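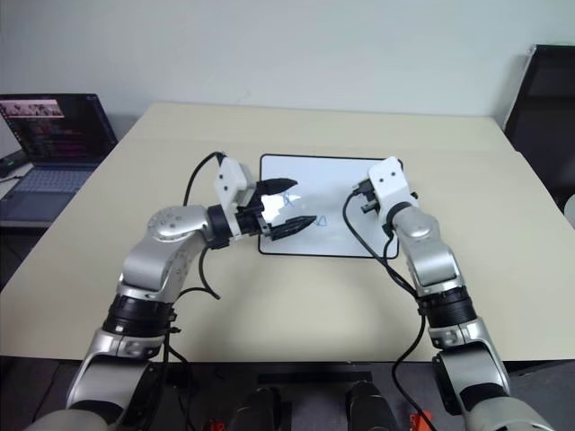

Small whiteboard on a table: which eraser, and do you wipe it dry?

Skastora Forums > Desk, Paper and Writing > Boards and Markers
Thread started January 2018

bluecap_23
Posts: 2

Good evening to all. I have been reading this section for a long time but I write only now, so please excuse me if the question was already discussed. I searched and found only threads about big boards on walls.

My question is about the small kind of whiteboard, the one with a thin black border and round corners, which you put down flat on the table and write on like on a sheet of paper. I use it for short things. A cross, a triangle, one letter, sometimes a word that I want to see while I work. Then I wipe and write the next one. All my marks are small and all are blue, because I bought a box of blue markers and it will last me until I am old.

The wiping is what makes me unhappy. The mark goes away, but it leaves a gray cloud beside the place where it was, and in the cloud there are small dark crumbs. If I pass again with the eraser, the crumbs move to another place and the cloud becomes wider. After some days I wash everything and start again from zero.

I would like to know:
1. Is it normal with a dry eraser, or do I have a bad eraser?
2. Should I wipe in one direction or in circles?
3. Does it matter that the board lies flat and does not hang?

The marker is a Ploltimetti, the medium one. Thank you for any help.

oldfelt
Posts: 3029

Welcome. Question 3 first, because I think it is the most important and people forget it. On a wall the dust falls down into the tray or on the floor. On a table it stays where you made it. The eraser pushes it and it has no place to go. So with a flat board you must carry the dust away in some manner. I lift mine and knock it gently with the long side over the bin. It takes two seconds.

For question 2, always one direction. Circles are for polishing a car.

tiltedtray
Posts: 418

I don't agree about circles. For a small mark, let us say the size of a coin, one small circle with light pressure catches all the ink in the eraser and it doesn't travel. When you make a long stroke you take a mark which is small and you spread it over half of the board. I have compared both many times at my work.

oldfelt
Posts: 3029

With a clean eraser, yes. With a dirty eraser the circle makes a gray ring, and then you need the long stroke anyway. I have seen many gray rings.

bluecap_23
Posts: 2

Thank you both. I add a close picture, it is easier than explaining with my English.

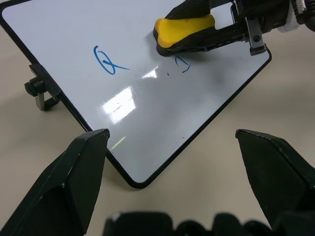 Yellow eraser on the board, blue mark half gone under it. The small dark specks are the thing I ask about.

I mean the yellow type with the black base, soft on the top. You see also the faint gray smudge near the marks. The letter on the left was not made for beauty, please don't judge it.

paperweight_k
Posts: 96

Is that a Q or an "and" sign? I am only curious.

The smudge looks very normal to me. I would not buy anything new because of it. What you call crumbs is dried ink, a little rubbery, and it comes when the ink was left long enough to become a real film. When the mark is fresh it comes off like powder. When it is old it rolls itself under the felt and makes these specks. How long do you leave the writing before you wipe?

bluecap_23
Posts: 2

Sometimes five minutes, sometimes all night. I never connected these two things. The Q is a secret.

tiltedtray
Posts: 418

All night is too long for a cheap board. The surface drinks the color a little. Before you wipe an old mark, write over it with the same marker and wipe at once. The new ink makes the old ink soft and both go away together. It is an old trick from school teachers and it costs nothing.

hallway_chalk
Posts: 61

The trick works but I want to warn about one thing. If you write over the old mark and then wait, you have now two layers and it is worse than before. Wipe immediately, while the line is still shining.

Also look at the base of the eraser. I don't speak about this yellow one in particular, I cannot see its underside in the picture. But in general people buy one and use it for three years and never turn it over. The felt becomes hard and full of color and then it paints. Mine from the shop in Dursun has layers which you can peel off, and when I peeled the first one I was ashamed of myself.

oldfelt
Posts: 3029

Peeling layers is good. For the ones without layers, a vacuum cleaner with the brush nozzle, outdoors if possible, and then an old toothbrush. Don't wash the felt with soap unless you are ready to wait until it is dry to the middle. A damp felt on dry marker gives you a blue soup.

softcloth
Posts: 207

I will be the unpopular one. Throw the eraser in the drawer and take a microfiber cloth. On a small board an eraser has no advantage. It covers too much, you cannot see what you are wiping below it, and when you want to remove one mark and keep the other it will always touch the other. With a cloth over one finger I can take away the dot from a letter i and leave the rest.

tiltedtray
Posts: 418

With a cloth you have ink on the finger. I don't want to touch my keyboard after this. And an eraser has a block to hold, your hand stays away from the board. For a triangle and a cross with some free space between them, any eraser can do it if you come from the correct side.

softcloth
Posts: 207

Fold it in four and there is no ink on the finger. But okay, each to his own.

paperweight_k
Posts: 96

Can you show the full board, from above and with nothing in a hurry? I would like to see if the smudges are only near the writing or everywhere. When they are everywhere it is the coating. When they are only near the writing it is the wiping.

bluecap_23
Posts: 2

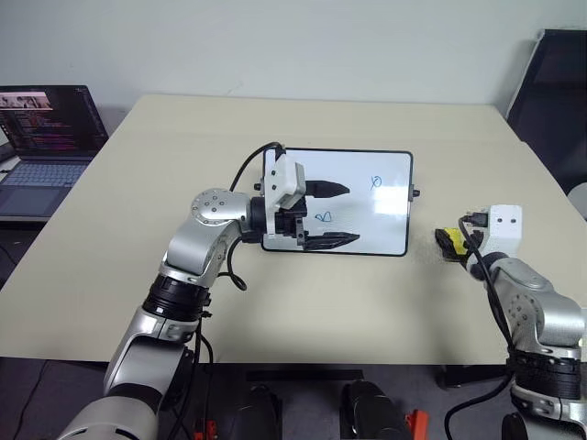
Two marks waiting to be wiped. The white patch on the right is only light.

The left side is covered here, but you see the rest. The black pieces at the two short sides were a surprise for me when I looked at the pictures again, I had never paid attention to them when wiping. Now I ask myself if I should go around them or if it doesn't matter.

hallway_chalk
Posts: 61

It doesn't matter for the ink, only don't hit them with the block of the eraser. And in the corners of a thin frame the dust collects in a line. A cotton stick, slightly wet, once a month.

paperweight_k
Posts: 96

It still has a good shine, so I say the coating is not your problem. When a board is finished the reflection becomes dull and milky. A nice bright reflection is what I want to see. I would continue with this type of board and change only the habits.

oldfelt
Posts: 3029

I am less sure. I had boards which reflected like a mirror and still kept every letter. Shine tells you about scratches, it does not tell you about the pores. A better test is this one: make a short line in a corner where you never write, count slowly to ten, wipe once without pressing. If the line is gone completely, the surface is fine. If a ghost remains, the surface is tired. Do the same in the middle and compare.

paperweight_k
Posts: 96

Your test is better than mine, I accept it. But wipe it with something clean, if not you test the eraser and learn nothing about the board.

bluecap_23
Posts: 2

I made the test with a clean piece of cotton. In the corner the line was gone completely. In the middle there was a very light shadow, I had to bend down to see it. So both of you are a little right, I think.

I also tried the writing-over trick on a mark from yesterday and it went away in one movement. There were still two or three specks but I lifted the board and knocked it as oldfelt wrote, and they fell.

softcloth
Posts: 207

For the light shadow in the middle take a few drops of Gramine on a cloth, wait a moment, and dry it with the other side. Don't use the kitchen sponge, the green part scratches.

oldfelt
Posts: 3029

Plain water first, please. Always the weakest thing first. I kept the spray bottle closed from June until now and my boards are fine.

tiltedtray
Posts: 418

Water leaves drops under the frame if you are generous. A damp cloth, not a wet one. And dry before you write, otherwise the marker tip suffers and a Ploltimetti doesn't like this at all, mine became pale after one time.

hallway_chalk
Posts: 61

Store the markers lying down also. It is a different topic but I say it in every thread.

bluecap_23
Posts: 2

They were standing in a cup with the cap up. They are lying down now. I will try water tonight and write here if the shadow in the middle is gone.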